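Anness Robotics Club
Gallery: The Laundry Project
Posted Oct 14, 2019

Home | Meetings | Projects | Gallery | Parts Wanted | Contact

The Laundry Project is the club's main project this year. The goal is a two-armed robot that can take a piece of clothing off a flat surface, fold it, and set it on a stack. We don't build the arms at school. Our part is the hand-held grippers and the recordings made with them. A student holds one gripper in each hand and folds clothes the way the robot will have to, using only the gripper fingers. The cameras on the grippers record what happens, and the recordings go into the training set.

The project is shared with the Skirkness club. They look after the two arms and the table they are mounted on. We meet with them online every other week and trade files in between. Thulani Maluleke, a senior, runs our half and wrote most of the notes on this page.

The target for the fall was 2,000 usable recordings. As of this update we have 2,219 in the folder, but that includes the ones that have not been checked yet. Checking is slow and we need more people on it.

The Grippers

The gripper body is called the Clarkeck. Version 1 was a single trigger with a long linkage and it bent when you picked up anything heavier than a T-shirt. Version 2 has the current frame and struts. The fingers bolt on from the front so they can be swapped without opening the housing.

Each gripper has a number and a side. Left and right are not interchangeable, since the calibration file goes with the unit. If you pick up a gripper, check the label and scan the code before you record anything. In January we plan to go over all the calibration files again, so please write down any unit that seems off.

Fingers are printed in the back of Room 4. The angular shape with the slot through the middle is the one to use. The solid ones in the drawer are from last year and are too stiff for denim. They can be used for practice.

Trousers, Bedroom Set

Trousers are the hardest item on the list after fitted sheets. The legs slide over each other and the pockets catch on the fingers. We record them on beds as well as tables because a mattress gives when you press on it, and the software has to learn that too. For this set the black cargo trousers are laid out on a straw mat with one leg folded, and a pair of grey jeans is already folded at the upper left. Unit 021 is in front with its two yellow fingers side by side. The other hand is up by the window with a second gripping device. 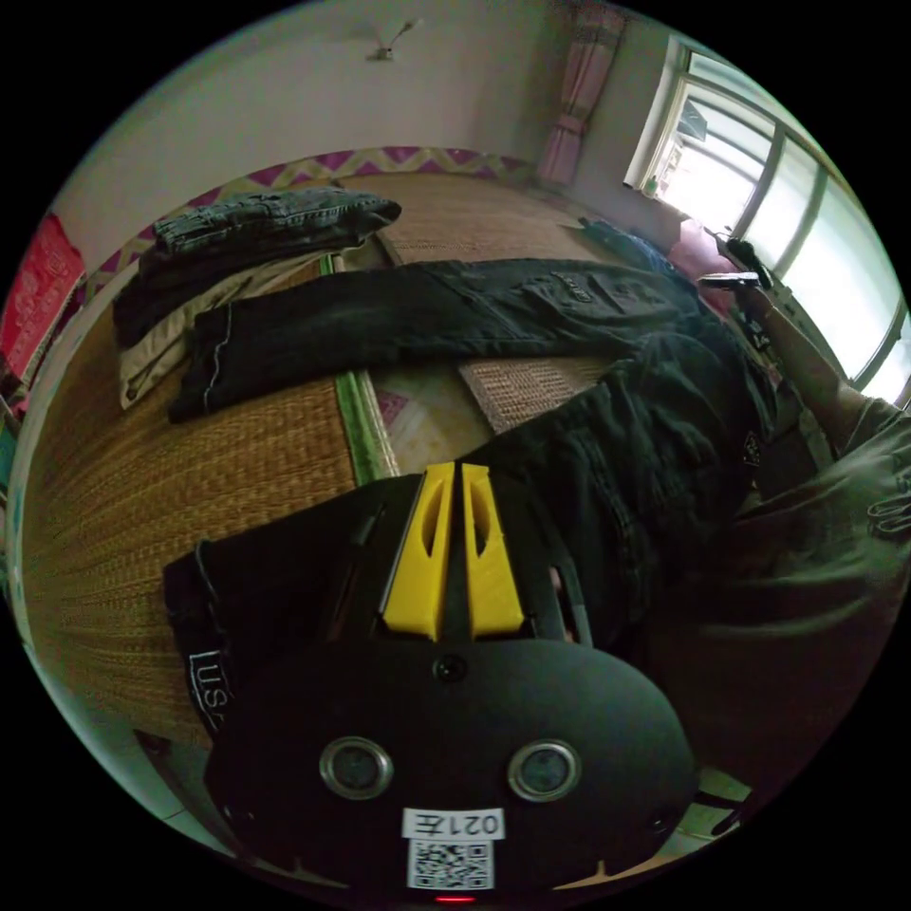 How a Recording Is Made

Put the clothes down first. Do not smooth them out completely, because real laundry is never flat when the robot gets to it. Leave some folds in.

Start both grippers and wait for the light. Hold them still for a few seconds so the software can match up the two clips. Then do the fold at a normal speed. A lot of first-time recordings are too slow, and the robot ends up copying the slow parts, including the places where the person stopped to think.

If you drop the item, keep going and pick it back up with the grippers. Drops are useful. Stop only if you have to touch the clothes with your fingers or if someone walks through.

When the fold is done, hold still again and stop both grippers. Fill in the sheet: unit numbers, type of clothing, surface, and whether you finished the fold. "Pants" and "trousers" both appear on the sheets from September. Please use "trousers" from now on so the sort works.

Surfaces We Have So Far

Kitchen table, bare and with a tablecloth. School lab bench. Carpet. Couch, which was not a success and may be dropped from the list. Bed with a plain cover. Bed with a straw mat. Ironing board, shirts only.

We could still use a glass table and a dark-colored bedspread. Dark clothing on a dark surface is a known problem for the tracking and we have almost nothing recorded that way.

Checking

Each clip is watched once at double speed by someone other than the person who made it. The checker marks the start, the end, and any drops. The checking program is called Szalai and it runs on the two desktop computers by the door. It will not run on the laptops. If it closes by itself, your marks are saved up to the last full clip.

Common reasons a clip gets thrown out:

The two sides do not line up in time.
A sleeve or a pant leg covers the lens for most of the fold.
The wrong unit number is on the sheet.
The room is too dark to see the edges of the cloth.

Bright windows are all right as long as the clothing itself is still clear. We tested this and there was no difference in tracking with the curtain open or closed.

Results From the Arms

The Skirkness group ran the first trained version on the arms last month, on towels only. It folded a hand towel in half most of the time and in quarters some of the time. The second fold tends to drift to one side. They think the towel clips from the carpet set are part of the cause and have asked us for more table clips.

Trousers have not been tried on the arms. That is planned for after winter break. The arms can't reach all the way across a pair laid out at full length, so the first fold will need to be leg over leg.

Joining In

Meetings are Tuesdays after school in Room 4. You do not need to know how to program. Recording takes one practice session and checking takes less than that. Bring clothes if you can, clean, and with the pockets emptied. We are short on kids' sizes and on anything with a hood.

Grippers can be signed out overnight with a form from a parent or guardian. Return them charged.

Back to Gallery | Back to Projects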